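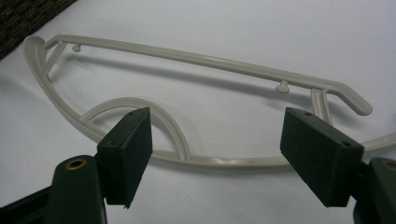

Best new place to eat in Ilberg right now?

braisedandconfused
My sister's coming in January and I've promised her one really good dinner somewhere that wasn't open the last time she visited. I've been stuck in a rut of the same noodle counter every payday, so I'm no help to myself. Budget is flexible, she eats everything, I don't do oysters. What's opened lately that's worth putting on real shoes for?

tworg_eats
Braltasmont, easy. It's in the old bank on Clegg Street and they kept the 1795 stone over the door. Get the duck with the sour cherries and the potatoes that come with it (you will fight over the potatoes!). We went with 4 of us and ordered nearly the whole left side of the menu.
Trevor W.

mrs_pickle
Going to disagree with Trevor. We had a 7:30 table at Braltasmont and didn't see bread until 8:15. Duck was nice, sure. It was also the size of a matchbox. And the room is so loud I was reading my husband's lips.

tworg_eats
They'd been open maybe two weeks when you went, though? Service was fine for us. I'll give you loud.

mrs_pickle
If they're charging full price they're open.

jadewhit
I'm with pickle on that one. My vote is Standeseo, the little Italian-ish spot behind the hardware store. Handwritten menu, changes all the time, and the last time I was in they had a brown butter squash thing I'm still thinking about on the bus. The owner came around and grated more cheese without being asked, which is how you get me back every week. No reservations, so go at 5:30 or bring a snack for the line.
Jade

saltlick3863
Standeseo is great but the chairs are murder. I'm a big guy and I was done by the time the pasta showed up.

jadewhit
Ha, ok, fair. Ask for the bench by the window.

braisedandconfused
Leaning Standeseo, but is the line bad when it's cold out? Sis is coming from somewhere warm and owns one sweater.

saltlick3863
They let you wait inside by the coats if there's room. Or put your name down and walk over to the bar at Braltasmont for a drink, they don't mind if you're not eating. Best of both and Trevor gets to feel right.

tworg_eats
I'll take it. Order the potatoes at the bar, they do a small one.

mrs_pickle
Bring a book for while you wait for them.

braisedandconfused
Ok, doing the potatoes and then the squash if it's still on. Will report back!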